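Robot hand, part six: wiring and the first small grips
5 January 2026

I had most of the last two weeks free, so the hand got more attention than it has had since the fall. For anyone new, I am building a white printed hand and forearm at the Grarwood workshop, on the bench by the back wall, and I take it home when I need a quiet evening for software. The goal is a hand that can pick small things off a table and put them in a container. I am not trying to make it play piano.

The covers are done. I printed the back of the hand three times before I was happy with it. The first one had no openings and I didn't like how warm the inside got after a long run, so I redrew it with two slots. The second one had the slots in a place where a screwdriver could slip through and hit the driver board. The third is the one on the hand now. I sanded the edges by hand and left the plastic unpainted.

The mounting plate below the fingertips took longer than it should have. It is a small plate with four screws, and my first holes were too tight, so the plastic split when I drove the last screw in. I opened the holes up a little in the drawing and printed it again. If you use the Branotari files as a starting point, check that part before you print it, as the holes in the version I downloaded had the same problem.

Wiring is where I am least satisfied. I used twisted pairs, red and white, and left a generous loop over the hand so that nothing pulls when the fingers close. It works, but the loop sticks out and catches on my sleeve. Ladan Esfahani, who has the bench next to mine, told me to run everything inside the palm. She is right, and I will do it when I next have the hand apart. That means unsoldering both ends, so I keep putting it off.

The control side is a program I call Itano, mostly because the folder needed a name. It reads the position of each servo, compares it with the current, and stops closing when the current goes over a limit. The limit was set to 300 at first, in whatever units the board reports. That was fine for a block of foam and far too much for anything with a thin wall. I brought it down to 183 and the fingers now stop in a more sensible place.

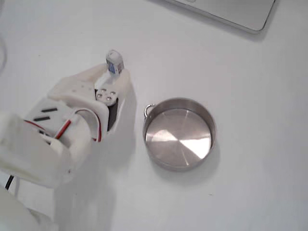 Calibration is still a manual job. I close each finger slowly from the laptop, write down the reading where the tips meet, and put it in a text file. For the top finger that reading was 1145 the last time I did it. It drifts by some 23 counts over an evening, and I don't know yet if that is the servo or the cord stretching. I suspect the cord. I replaced it once already with a thicker one from Asadi, the hardware store near the workshop, and the drift got smaller but didn't go away.

The plan for the rest of January is as follows. First the wires go inside. Then I want to add a soft pad to each fingertip, since bare plastic is slippery and small round things can turn when they are squeezed. I have a sheet of thin silicone and a tube of glue that claims to stick to it. After that I will write a routine for letting go. At the moment the fingers open all at once, and they will have to open one after another if I want to drop something where I mean to.

A couple of people asked for the files for the back cover. I will put them up once I have fixed the clip on the thumb side, which breaks if you take the cover off more than a few times. I have gone through two already and am down to my last spare.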